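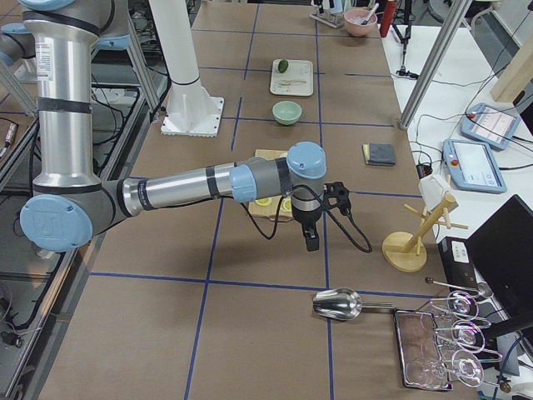 Drello 招人：一起把共享工坊里的机械臂调成一个靠谱的吧台帮手

发布：Presberg 共享工坊 Drello 小组
更新：2019年9月16日

我们在 Presberg 共享工坊的里间做一个叫 Drello 的东西，想找人一起做。Drello 的目标说起来很小：让机械臂在一张普通的桌子上，把一杯青柠气泡水从头到尾弄好。拿杯子，加冰，夹一片青柠放进去，倒水，把杯子推到人手边。做起来呢，每一步都能让人趴在桌边琢磨一个晚上，而且琢磨得很开心（至少我们是这样）。

目前组里有 5 个人，都是业余时间来。有写后端的，有做木工的，有在学校教物理的，还有一位以前在餐馆后厨干过，青柠该怎么切、冰勺该怎么放，全靠他纠正我们。大家水平参差不齐，但有一点很一致：看到夹爪第一次稳稳捏起一片青柠的时候，全组都叫出声来，隔壁做皮具的还以为我们受伤了。

这次想再招几位，方向写在下面。时间上从报名截止后开始，一直做到明年二月的工坊开放夜。开放夜那天我们希望 Drello 能在现场给来的人做气泡水，做砸了也没关系，但得是在认真准备之后做砸的。

项目现在到哪儿了

先交代家底，免得来了以后觉得和想的不一样。

桌上装着两条机械臂，银色的管状连杆，浅蓝色的关节盖。末端是黑色的夹爪，线缆从手腕那里垂下来，绕得不太好看，后面会说到这个问题。两个示教器平时就放在旁边的白色桌面上，一人一个，谁在调哪条臂就拿哪个。控制用的显示器也在那一侧。

工作台面铺的是牛皮纸，上面用蓝色胶带贴了格子。格子是我们定位用的土办法，最早是为了让大家说话时有个共同的坐标，“把砧板往窗户那边挪一格”，比“再过去一点点”好沟通多了。后来发现记录也方便，脏了就换一张纸重新贴。重新贴格子这个活儿意外地受欢迎，新来的朋友可以优先。

道具都是日常的东西：小木砧板、青柠、不锈钢冰勺、玻璃酒杯、纸杯、一个带木钉的杯架、几只小碗、一块擦手的灰布。我们坚持用普通厨房里能找到的，没有给夹爪专门做过杯子或者专门的勺柄。这个决定吵过很久，现在依然有人不服。道理是这样：如果每样东西都为机械臂改一遍，那 Drello 到了别人家的台面上就什么都干不了。但玻璃杯真的很难，圆、滑、透明，杯脚又细，相机看它像看一团空气。目前的折中是杯子先横放在透明的托盘里，让夹爪去找杯脚。效果时好时坏，欢迎带着更好的主意来推翻它。

软件方面，动作大多还是示教加手写的状态机，流程图画在白板上，代码在工坊自己的服务器里。视觉部分能认青柠、砧板和纸杯，认冰勺要看当天的灯光。金属反光把我们折腾得够呛，换过灯罩，也试过在勺子背后垫深色的布，都只好了一点点。

有一段流程现在可以连着跑下来：从砧板上夹起青柠片，移到纸杯上方，松开。最近一轮连着试了 20 次，成功 14 次。失败的情况里有青柠片粘在夹爪上不肯下来的，也有放歪了搭在杯沿上的。搭在杯沿上那几次我们内部有争论，后厨出身的那位坚持说那叫装饰，应该算成功。最后还是没算。

名字和来历

常有人问 Drello 是什么意思，没什么意思，是起名那天随口拼出来的，念着顺。

它的前身叫 Gallegos，是工坊里另一拨人做的自动浇花架。那个项目结束之后剩下不少铝型材、接线端子和一箱子说不清用途的支架，我们接手过来搭了现在这张台子侧面的框架。所以如果你在框架上看到一些多余的孔，或者某根型材上写着“番茄”，那是浇花时代的遗迹，别擦，有人对它有感情。

场地在 Dekmont 楼的底层，进门右转走到底，就是工坊里间。楼道灯是声控的，拍一下手就亮。

我们想找什么样的人

下面这几个方向按眼下的着急程度排。写得比较具体，是希望你看了能判断自己感不感兴趣。不需要样样都会，也不需要带着作品集来。以前有位组员报名时只写了一句“我很会整理线”，后来成了组里最抢手的人。

一、做夹爪和末端的

现在的夹爪是通用的，抓砧板上的青柠片时，两侧手指合拢的位置偏高，片切薄了就容易漏。我们想给指尖做一套可以拆换的软垫，既能捏住湿滑的果片，又能夹住细细的杯脚，还得能下水洗。材料试过一点硅胶，也试过打印的软料，软料有层纹，果汁进去以后很难清理，过两天味道相当可观。

如果你会翻模，会画简单的三维图，或者单纯对“怎样拿住一个滑溜溜的东西”这件事有执念，请一定来。工坊里有打印机和一台小型铣床，铣床要先上一次安全课才能碰，课由工坊开，不另收钱。

这个方向最有乐趣的地方是反馈来得快。上午打出来一版，下午就能装上去抓，抓不住就当场看见它怎么滑掉的。我们有一本专门贴失败指垫的本子，已经很厚了，翻起来很像植物标本集。

二、做视觉的

主要对付两样东西：透明的玻璃，发亮的金属。

玻璃杯这边，我们试过直接认轮廓，背景一乱就丢。也试过在杯子底下垫纸，用纸的边缘变形去猜杯子的位置，居然有点用，但不稳定。蓝色胶带的格子线在玻璃后面会弯折，这是个很好看的现象，也许能拿来当线索，只是组里还没人有空往下做。想做的人可以直接把这块领走。

冰勺这边，勺口是个亮亮的曲面，看过去什么都映在里面，包括正在俯身看它的人。我们现在偷懒，规定冰勺每次都放在台面固定的位置，柄朝同一个方向。可是一到多人一起试的时候，总有人顺手把它挪了。所以还是得能看见。

会用常见的视觉库就够起步，写过一点神经网络训练的更好，没写过也行，能耐着性子标图同样重要。数据集是自己一点点攒的，光照从白天到晚上都有，还有一批是下雨天停电之前抢着拍的，糊，但没舍得删。

三、写控制和流程的

状态机现在像一盘炒过头的面条。最早只有“夹、移、放”，后来每加一样道具就往里塞一段，塞到今天，改动杯架的高度会莫名其妙影响冰勺那一段的速度。原因查到了，修了一半，另一半等你。

希望这位朋友能喜欢整理。具体的活包括把各个动作拆成可以单独测试的小段，给每一段写清楚开始之前台面应该是什么样、结束之后应该是什么样，出错时停在哪里、怎么回到安全位置。两条臂目前各干各的，没有真正协作过，我们最想看到的画面是一条臂扶住杯子，另一条臂往里放青柠。听上去简单得像小孩子过家家，可两条臂互相避让、互相等待的逻辑，写起来够喝好几壶茶。

语言上以 Python 为主，底层有些脚本是厂家的格式，照着手册能读。手册有中文版，翻译得很有个性，“请勿惊吓机械手”一句我们至今没搞懂原文是什么，已经印成贴纸了。

四、整理线缆和台面的

前面提到线的问题。从手腕垂下来的线缆会在夹爪旁边打圈，臂转到某些角度时，线会扫到台面上的东西。框架那一侧的线更乱，一眼看去像鸟窝。我们绑过，绑完发现某个关节转不到位，又拆了，拆完没人再绑回去。

需要一位愿意从头规划走线的人，包括哪里留余量，哪里固定，哪里做标签。也包括给示教器的线找一条不会绊人的路。懂一点电气当然最好，只要有耐心和一双巧手也可以，电气部分有组员陪着做。扎带、理线管和标签机工坊都有。标签机的字体可以选，请不要选花体，有过教训。

五、懂吃喝的

这一条经常被人当成玩笑，请相信我们是认真的。Drello 最后要做出一杯能喝的东西，而组里多数人对“能喝”的标准低得可怕。我们需要有人来定流程：青柠切多厚，冰先放还是后放，杯子要不要冰过，一片青柠沉到杯底算不算难看。还要定清洁的规矩，什么器具什么时候必须换、必须洗，试验用的和入口的怎么分开。

如果你在咖啡馆、酒吧、餐馆做过，或者在家里是那个负责招待客人的人，你的经验对我们很值钱。你不需要碰代码，站在桌边告诉我们“这样递杯子客人会被吓到”，就已经帮了大忙。

六、记录的

拍照、写日志、画示意图，整理每次试验的条件和结果。现在的日志分散在聊天记录、便利贴和某人的手臂上（真的写在手臂上，洗澡之前记得抄下来）。开放夜需要一份像样的展板，也希望以后别的工坊想做类似的东西时，能从我们这里少绕几个弯。

文字或者画画哪样拿手都行。组里一致认为，失败的部分要写得比成功的部分详细。

来了以后是什么样子

每周固定有一个晚上是大家都在的，具体哪天等新组员定了以后一起投票。其余时间各自来，门禁卡会发给你，里间的钥匙挂在前台。

集合的晚上大致这样过：先有人把台面清出来，把道具按格子摆好，然后轮流讲上次做了什么、卡在哪里。讲完就动手。通常会分成几摊，一摊围着机械臂，一摊围着显示器，还有人在外间的工作台上锯东西。到点以后收拾，再去楼外的小摊吃点什么。吃东西的时候最容易冒出好点子，所以有人随身带着笔，餐巾纸上的草图也会收进日志。

刚来的前几次，我们会安排你跟着不同的人转一转。先学会开机和停机，学会用示教器慢速挪动机械臂，学会急停。急停按钮是红色的，每个示教器上都有，闭着眼也要能摸到。之后再选方向，选了也可以换。有位组员从视觉换到木工又换回视觉，现在那个青柠识别就是他带着一身木屑写出来的。

第一个小任务是统一的：自己示教一段动作，让夹爪从砧板上方移动到杯架旁边，再回来，途中不碰到任何东西。看着容易，第一次做的人几乎都会绕出一条特别夸张的路线，像在跳舞。我们会把每个人的第一条路线存下来，开放夜那天连着放。

时间投入

希望你平均每周能来一个晚上，另外自己在家里看看代码、画画图，多少随意。工作忙起来消失一阵也很正常，在群里说一声就行，回来时会有人给你补课。

比较要紧的阶段是开放夜之前的那一段，需要反复整套地跑，盯着看，记录，改，再跑。那时候会比较累，也会比较吵。如果你早知道那段时间完全没空，照样可以报名，前面的活一点也不少。

安全规矩

这些是硬性的，和水平无关，谁来都一样。

机械臂通电的时候，里间必须至少有两个人，其中一个人手边有示教器。

第一次跑新动作一律慢速。改过哪怕一个点位，也算新动作。

头发扎起来，围巾、挂绳、宽松的袖口收好。

臂在动的时候不伸手到台面上拿东西，青柠掉了就让它掉着，停机再捡。

切青柠由人来切，在外间的水槽边切好再端进来。刀不进里间。这一条是全票通过的，目前不打算讨论，想让机械臂拿刀的朋友，我们理解你，但是不行。

玻璃杯碎了先急停，再清理，手套和簸箕在门后。

喝的和试的分开。台上试验用过的杯子、果片和冰，一律不入口。开放夜给客人用的器具是另外一套，单独洗、单独放。

未满十八岁的朋友需要家长陪同，具体可以来信商量。

费用和条件

这是工坊里的兴趣项目，没有工资，也不收项目费。工坊本身有会员制度，参加 Drello 的人按项目成员登记，开放夜之前可以免费使用里间和公用工具，不必另外办会员。想用大型木工设备的话按工坊平时的规矩来。

材料由组里出。预算不宽裕，买贵的东西之前在群里问一句，往往有人抽屉里就躺着一个。青柠、冰和气泡水也走材料费，所以夏天的账单比较好看，看起来像是在办派对。

成果方面，代码、图纸和日志打算全部公开，署名按实际参与的人列，顺序抽签。如果你的单位对业余项目有规定，请自己先问清楚。

交通和饭钱自理。停自行车的地方在楼后面，有顶棚。

几个常被问到的事

完全没碰过机器人，能来吗？

能，组里多数人来之前都没碰过。示教器上手比看上去快得多，一个晚上就能拉着它走来走去了。难的部分在后面，难的部分大家一起难。

能带自己的项目来试吗？

可以在非集合的时间预约台面。试完请把 Drello 的道具按格子摆回原位，牛皮纸弄脏了就换一张。夹爪如果拆过，务必重新校一遍再走，校准步骤贴在显示器后面的墙上。

会不会最后变成一个卖东西的机器？

没有这个打算。有人问过能不能放到活动上收费，组里商量过，现阶段只想把一杯气泡水做明白。

为什么选青柠气泡水？

最早想做的是咖啡，热水和电都要靠近机械臂，讨论了一晚上觉得麻烦太多。气泡水是凉的，洒了擦掉就好。青柠呢，颜色鲜明，切面好看，闻着提神，加班的时候可以顺手泡一杯。试验剩下的当然不喝，买的时候会多买几个。

为什么不直接用一台现成的饮料机？

会问这个问题的朋友，也欢迎来喝一杯。

我只有手机拍照还不错，算有用吗？

算，而且我们很缺。金属和玻璃怎么打光，组里一直在瞎试，会拍静物的人来看一眼，也许顺便就把视觉那边的难题解掉一半。

两条臂都会用上吗？

目前主要在调一条，就是伸到砧板上方干活的那条。另一条通电、能动，点位还没怎么示教过，等着有人认领。

可以远程参加吗？

写流程代码和记录这两块可以有一部分远程做，但希望你至少能来几次现场。隔着屏幕很难体会夹爪离杯脚还差一点点时那种全屋子屏住呼吸的感觉，代码里的很多等待时间，也是站在旁边看出来的。

现在手头的待办

从白板上抄下来的，给想先睹为快的人。有些已经挂了很久，措辞保留原样。

指垫第 11 版，薄一点，别再带花纹了。

托盘里的玻璃杯横放时会互相靠着，抽出一只的时候另外的会滚，想办法。

杯架的中柱是斜的，纸杯搁在顶上没问题，挂在钉子上的取法还没写。

冰勺！！（后面没有别的字，大家都懂。）

青柠片粘夹爪：试试松开以后轻轻抖一下。抖的幅度要和厨房那位商量，他说像在甩手。

二号臂的零位重新标。

白色桌面这边的线，绊过人了，尽快。

灯。到底要不要买那盏灯。

放碗的区域离夹爪太远，要么把碗挪近，要么承认够不着。

展板标题征集，目前得票最高的是“请稍等”。

如果看到其中某一条，脑子里马上冒出了做法，那你大概会喜欢这里。报名的时候顺手写上，我们会很高兴，也很可能在你来之前就忍不住先试了（会给你留着署名）。

怎么报名

请写一封邮件到工坊前台的公用邮箱，标题注明“Drello 报名”，邮箱地址在工坊首页最下方。也可以直接到 Dekmont 楼底层，在前台的登记本上留下联系方式，本子是绿皮的，旁边拴着一支笔。

信里写几句就好：

你怎么称呼，平时做什么。

想试哪个方向，可以写好几个，也可以写“不知道，想先看看”。

讲一件你自己动手做过的东西。大小不限，没做成的也算，没做成的我们会读得更仔细。

每周大概哪些晚上有空。

有没有我们需要知道的事，比如对乳胶手套过敏，或者进出需要无障碍通道。里间门口有一道小坎，我们有坡板，提前说一声就会摆好。

收到以后会回信，约你来参加一次集合的晚上。没有面试，就是来看看，摸摸示教器，吃点东西，双方都觉得合适就留下。如果同一个方向报名的人太多，会商量着错开，或者先请一部分朋友等到下一轮。里间就那么大，机械臂的活动范围外面还得站得下人。

之前报过名没收到回复的朋友，请再发一次。夏天换邮箱的时候丢了一批信，很抱歉，那批里肯定有很会理线的人。

想先来看一眼再决定的，集合的晚上里间的门是开着的，站在门口的黄线外面随便看。运气好能看到它把青柠放进杯子里，运气一般也能看到我们蹲在地上找那片青柠。

Presberg 共享工坊 Drello 小组

附：来的时候请穿包脚的鞋。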